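2 June 2019
By a staff writer

The floor doesn't need an app

I have now read the Prernau brochure twice, and I still can't find the part where it tells me what the thing does to dirt. It tells me plenty else. The Prernau is a "floor care membership." You pay 159 dollars for the mop, then 15 dollars a month for pads and a bottle of something called Fillo, and an app lets you know when your hallway is due.

Due according to whom? My hallway is due when my socks stick to it.

I don't hate gadgets. I bought a Liao steam cleaner years ago for 129 dollars and it still works, mostly on the bathroom. But it came in a box, I paid once, and it has never sent me a message. The membership people want something different. They want cleaning to be a bill, like water or the phone, and they are counting on us to forget we signed up. In May a shop in Plarnenard was handing out free first months at the door. I took the leaflet. The cancellation terms were on the back in gray type, and they ask for 46 days' notice. For a mop!

Then there is the claim about corners. Every floor product sold in my lifetime has promised to get into the corners, and I have yet to own one that does. The demo floors in the shops are wide and bare and have no desk legs, no cords and no gap behind the door. Real floors are mostly edges. You get down there with a rag, or you decide you can live with it.

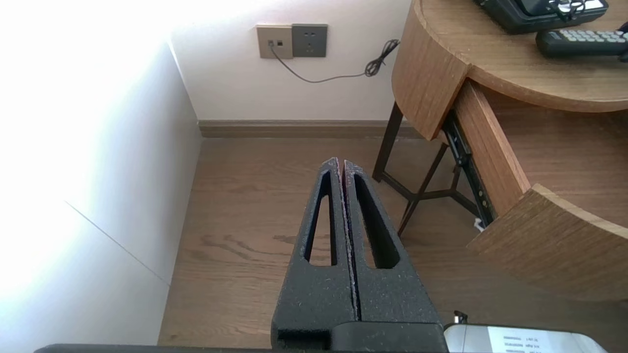

A reader wrote in after my last grumble on this to say that I had the math backward, that she used to spend more than the membership costs on sprays she never finished, and that a reminder is the only reason her kitchen gets mopped at all. Fair enough. I believe her about the sprays, having looked under my own sink. But she could set a reminder on her phone for free, and buy one bottle at a time.

I asked the shop whether the mop works with ordinary pads. The answer was that they "wouldn't recommend it." I took that as a yes and went home without one.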